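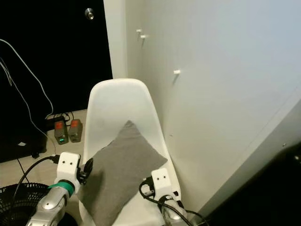

*A gray cushion on a white molded plastic chair.*

The Hirkumer branch library will spend $2,967 on seat cushions for its public chairs, under an order approved in April that is supposed to settle three years of complaints about the seating. Whether it will is another matter.

The order covers 296 square cushions in heather gray from Clenico, a supplier of furnishings for schools and waiting rooms. They're meant for the white plastic chairs the library bought from Kovari when the reading rooms were redone. Those chairs won praise at the time for being easy to wipe down. Readers began asking for something softer within weeks.

"People don't come here to sit for ten minutes," said Sabina Marikar, who manages the building. "They come to do their taxes or finish a term paper. We heard them."

The library heard them slowly. A comment sheet left at the front desk collected 470 remarks over the winter, and according to the summary given to the library board, seating came up more than any other subject, ahead of parking and the temperature upstairs. The summary doesn't say how many of those remarks asked for cushions. Marikar said a good number asked for different chairs, an idea the board dropped early on account of cost.

Clenico describes the cushions as suitable for "most molded seating." That is a generous phrase. The ones in the order are soft and slightly puffy in the middle, and they come without ties, straps or a grip backing. A version with straps was quoted at $3,225 for the same quantity. The board took the cheaper one, a saving of $258.

A loose square on a smooth plastic seat has an obvious weakness. Anyone who has sat on one knows the routine: stand up, sit down, reach back and straighten the thing. The board's notes include a single line on the point, saying that cushions "may need occasional adjustment." They don't say who will be doing the adjusting. Marikar said pages would straighten up at closing time, along with pushing in chairs and picking up newspapers.

Then there's cleaning. The chairs were sold to the public as something that could be wiped in a few seconds, and the cushions undo a good part of that. The covers come off and can be machine washed, Clenico says, but the branch has no washer. Laundry would go out to Yurchenko, the service that already handles the mats at the entrance. No price for that has been put in front of the board, and the $2,967 doesn't include it.

Asked how often the covers would be washed, Marikar said the schedule was still being worked out. Asked what happens when somebody spills coffee on one before lunch, she said there would be spares. The order doesn't list any spares as a separate item, though she said the branch would hold some of the 296 back from the floor.

Clenico is offering a one-year guarantee against split seams. It doesn't cover flattening, the usual complaint with inexpensive padding, or cushions that leave the building under somebody's arm.

The cushions will go to the second-floor reading room first, with the children's area left out for now. Readers can leave comments at the front desk on the same sheet used over the winter. The board has asked for a report after six months, but it hasn't said what result would persuade it to look again at the chairs.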